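Evangelista Forum > Equipment and Purchasing > Hand-held grippers: how many for a first year?

We use cookies to keep you logged in and to count visits. Accept | Settings

Last updated: Mon 20 January

**civ_planner**
I'm putting together the equipment request for our group in Civosdale and would like a sanity check. The plan is to record people doing small tabletop jobs with hand-held grippers, in dorm rooms and apartments, and train an arm on that later. The arm is next year's money. This year is grippers, cameras, storage and spares.

My draft has 5 complete grippers at 2,202 each. Annapurna Mudaliar, who signs off on our requests, has asked why we need that many and I don't have a great answer yet. What did other groups start with?

**tackle_box**
Two. Buy two and put the rest into finger sets and card readers. You will not have five people trained and free at the same hour in your first year. We budgeted for a full crew and most of the kit sat on a shelf until November.

**mornay**
Disagree with tackle_box. Two is fine until one goes back for repair, and then you have one, and whoever has it is the only person working. Three is my floor. Five is fine if your sites are spread out and people can't hand units over.

Also, which fingers? The printed soft wedges are cheap per pair but you go through them. Put them on their own line in the budget or they will get eaten by "misc" and you'll be asking for money in month four.

**civ_planner**
Soft ribbed wedges on flat plates. We have one unit on loan from Jui-lin Ng's lab and have been trying it on mugs and cups at ordinary desks, nothing cleared or staged.

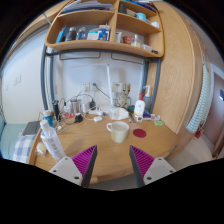
Loan unit, fingers open, going for the cream mug. Magenta wedges.

The opening is good for a mug. I'm less sure about the flat things, like the coaster to the right of it. Would you budget for a second finger type?

**hollis_r**
For flat things, yes. A wedge that size wants something with height. We bought thin-tip fingers from Zalholm and swap them in. It's four screws, but people lose the screws, so order a bag of those too.

Looking at that desk I'd worry more about the cables on the left and the bottles behind the coaster. If your sites are all like that, you want a wide lens and you want spare lens covers. People bump things when they reach past tall items.

**tackle_box**
Or you pick easier desks for the first three months. Nobody has to start with the hard ones.

**hollis_r**
You can, but then you learn what spares you need after the budget closes. I'd rather know early.

**mornay**
Agree with hollis_r. We did tidy desks first and our numbers for finger wear were useless. Real rooms were a different story.

civ_planner, here is how our list looked the year it worked:

- 3 grippers
- 50 pairs of soft fingers
- 1 set of thin tips per gripper
- 2 spare cameras, same model
- storage, bought twice as big as the math said

We used 43 of the 50 pairs. The rest had gone a bit stiff by the next year, so don't stock up past twelve months.

**civ_planner**
That's very useful. What did you do about software? The Hemix license is quoted per seat and it's the line I understand least.

**mornay**
Per seat means per person labeling, so it has nothing to do with how many grippers you own. Count your labelers. Ask if they'll let you move a seat when a student leaves – ours did, but only after we asked in writing.

**tackle_box**
Still say two grippers. But if you go to three I won't argue much.

**civ_planner**
Going back to Annapurna with three, plus thin tips and a separate line for soft fingers. I'll leave the other two in as an option for the second half of the year if the sites come through. Will post the final list once it's signed.

**hollis_r**
Don't forget the screws.

Contact the moderators | © Evangelista Forum | Back to top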